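Subject: Re: [brokik-list] Snack box for the July meeting, how to pack it

Dear all,

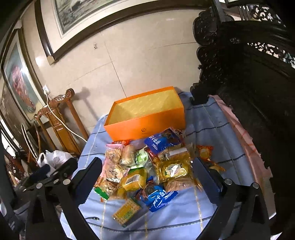
1. What we have now

Thank you to everybody who sent suggestions after my last message. I put the snacks on the round table with the light blue cloth, next to the orange box, so that I can see everything before I pack it. There are cookies, crackers, small bread rolls, a packaged cake and some other things in foil. The box has no lid, but it is lined with pale yellow paper and I find it pretty enough to give as it is.

2. Answer to Dénes

On 19 Jun 2021, Dénes Halász wrote:
> Hello Eskil,
> I have packed such boxes for my sister's guests many times and I would
> put the heavy things at the bottom and the crackers at the top. Crackers
> break if you only look at them. Please do not buy more chocolate, in July
> it will melt in the bus. And what is the budget? If I remember well, the
> Vincze shop asked 2,391 last year for a ready basket, and half of it was
> tissue paper.
> Could you also keep the sweet and the salty separate? My mother
> complained last time that her crackers tasted of strawberry.
> Dénes

Dear Dénes, the budget was 2,000 and I paid 2,195, so I am over it a little. The difference I will pay myself, please do not discuss it on the list. It is still less than the basket from Vincze.

About the chocolate: the two blue packages were already bought when your message came. They are cookies, so I hope they will survive the bus. I will keep them out of the sun.

For the order in the box I propose the following. The cake lies flat at the bottom, together with the bread rolls. The round biscuits stand on their sides along the wall of the box. The square crackers go on top, in their own package with the window, and nothing is put over them. The pink and white bag of cookies is soft, so it can fill the space which remains in a corner. The small green and white pouch with the drawn face I would like to put in front, for the children of our hosts.

Sweet and salty I can separate with a piece of cardboard, if somebody has one of the right size. All the packages are closed ones, so I do not understand how the strawberry could come into the crackers, but I will do it for your mother.

3. What is still open

I need a ribbon or a clear film to close the top. Troltance has film only in large rolls, and I do not want to keep the rest in my kitchen until I am old. Does anyone have a leftover piece at home?

Also, should we write a card? I can write the text, but my handwriting is bad and somebody else should copy it. Please answer to the list and not only to me, otherwise I receive the same question again from three people.

If something does not fit in the box, I will bring it in a bag and we can eat it on the way.

With kind regards,
Eskil Fjeld

2 replies
Share 0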